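Speaker notes – Curadel folding kit, Thursday session

Slot is 9 minutes plus questions. Keep water nearby. Clicker is the gray one, the black one skips slides.

Opening (don't rush)

Hi everybody, I'm Maja Chmielewska, and I've spent the spring with a cloth-handling kit called the Curadel. I don't work for the people who make it. We run a small laundry and linen service at Wieczorek, and we got the kit in April on a trial. We paid for the trial, same terms as anyone else, and I get to say what I like about it. I like it a lot! I also have a list of gripes, and you'll get those too.

Show of hands: who here has tried to get a machine to pick up a T-shirt? Wait for the hands. Keep them up if it went well. (Pause. In rehearsal Hollis laughed here and I lost my place. Next line is "So, what's in the crate.")

What's in the crate

Two-finger gripper, a wrist camera with its bracket, one cable loom, the controller, and a license for the Jakum software that does the planning. It bolts onto an arm you already own. If you don't own an arm, the kit won't help you yet, and the web page should say that a lot louder than it does.

Setup took Nuwan Kanagaratnam and me one long afternoon. The bracket goes on first, then the fingers. We did it the other way around and had to take it all off again. The printed guide has this right on the second page, which we read at dinner.

Calibration is the part I want to rave about. You put the target card down, press one button, go get a coffee. No spreadsheet, no typing in offsets. With our old Donel gripper I kept a notebook of offsets and I was weirdly proud of that notebook. I have not opened it since April.

What we asked it to do

Slide with the plan on it. Mixed pile from the returns bin, one garment at a time, grip it, spread it, fold it, put it on the stack. We logged 1054 attempts over the trial. 711 of those ended in a fold that Octavio Jara, who runs our finishing table, would put on the shelf without touching it. He is strict. I would have passed more.

Say the split slowly: towels great, pillowcases great, T-shirts good, anything with elastic in it – not so good. Elastic bunches up. A waistband makes one side fat and the other side flat, and the planner wants everything flat.

Please don't take our number home as your number. Our pile is our pile. If you do hotel sheets all day you'll see something different, and I'd love to hear what.

The wrist view

This is where I got hooked, so watch the clock.

Before this kit all our cameras were up high, looking down. From up there you get the outline of a garment and that's plenty for a towel. From the wrist you get seams, you get the little ridge of stitching, you get the spot where the cloth puffs up off the table. For the people teaching the system, it's a completely different job. You stop guessing where the fingers are going to land.

Swimwear is my favorite thing to talk about here. Loud prints, odd shapes, and kids' stuff comes through in every color there is. I assumed a busy print would wreck everything, and I went in with my arms folded.
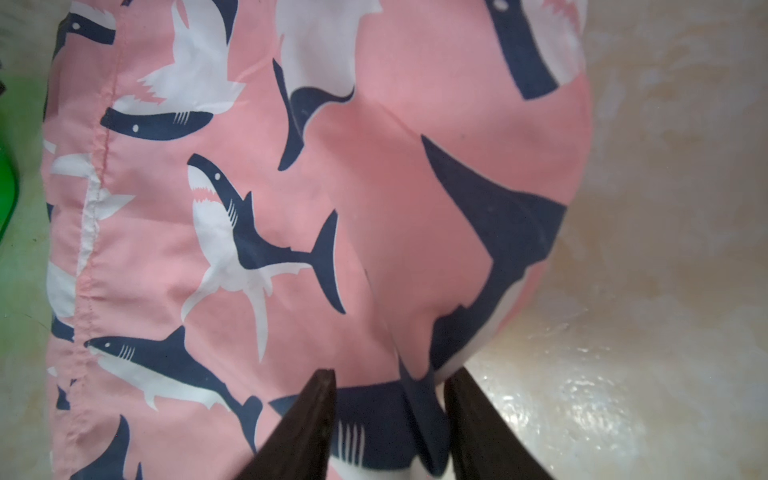 Czesław Pietrzak asked me last week whether the print matters more than the fabric, and my answer is that I've changed my mind twice. A bold print gives the software lots to track, so it can tell when the cloth slides. It also gives it lots of edges that aren't edges of anything. Fins, teeth, stripes, flowers, lettering, all of it. The seam is the thing I now teach new people to look for first. Find the seam, then decide where to pinch.

If there's a laugh, let it finish.

Gripes

Fingertips. They wear, and the kit ships with one spare pair. Order more on day one.

Shiny surfaces. Glare off a glossy patch of table can confuse the camera. A matte mat helps, and so does moving your lamp.

Jakum updates. One came in at the start of a shift and changed where the pause button sits. Please, no.

The log viewer shows only 17 runs per page and you can't change it. Tiny thing. Makes me crazy.

Who should try it

You have an arm, you have a pile of cloth, and you have one person who enjoys fiddling. I'd start with towels for a week even if towels aren't your problem, and then let in the strange stuff a bit at a time. We threw everything at it on the first morning and it was chaos (fun chaos, but Octavio didn't think so).

Would I keep it? Yes, we've already asked for the longer contract – I wanted it signed before this talk and the paperwork is still with Hollis Crenshaw.

Questions I'll probably get

Speed: slower than Octavio, and it runs through lunch.

Fitted sheets: no. Next question.

Can it do socks: it can pick up socks. Pairing them is on me.

Can people visit: yes, mornings are best, come find me or Nuwan after the session.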